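Pavum Word List — README

Pavum is a list of household words collected in the town of Traltville. It contains 1,596 entries, each with the word, its plain English meaning, and one sentence where a speaker used it. The list was started by Urmila Katiyar and me, Dinesh Maurya, as we noticed that our neighbours call the same kitchen things by very different names.

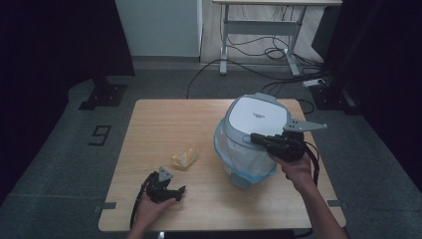 2 min read

Contents

The main file is words.csv. It has five columns: word, meaning, sentence, speaker group, and notes. The notes column is often empty. A second file, spellings.csv, gives other spellings for 400 of the entries. Please use the first spelling if you need only one.

Words for cleaning, cooking and storing make the largest part. Words for clothes are fewer, and garden words are very few. We would like to have more of them.

How the words were collected

We visited people at home and asked them to talk about an ordinary day. We did not show them a list, for then they repeat your word back to you politely. Kittipong Noiphan wrote down the sentences and Urmila checked them with the speaker on the second visit. If a speaker wanted a sentence removed, we removed it.

The first round was finished in April. The second round was smaller and covers mostly the older streets near the river, where one rubbish bin can have four names — two of them are not polite, and they are marked "rude" in the notes.
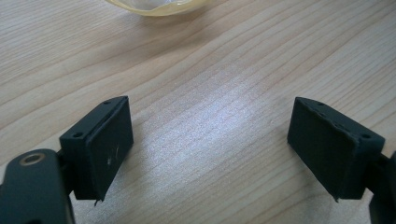 Speaker groups are given only as a letter, from A to F. They show the part of the town and nothing else. Age was not recorded in the first round, so we left it out from the whole list.

Known problems

- Some meanings are too short. "Cloth" can be a rag, a towel or a table cover.
- Entries from group D have no accents on the letters. The keyboard did not have them.
- The word "daggle" appears twice with different meanings. Both are correct.

Changes

Feb 23, 2018 — Jitendra Rathore corrected the sort order and joined the two older files into one. Row numbers from before this date do not match any more.

Use

You may copy and change the list for teaching or study. Please name Pavum as the source and write to us if you find a mistake, also a small one.

Contact: Dinesh Maurya, Pavum Word List, Traltville | Back to top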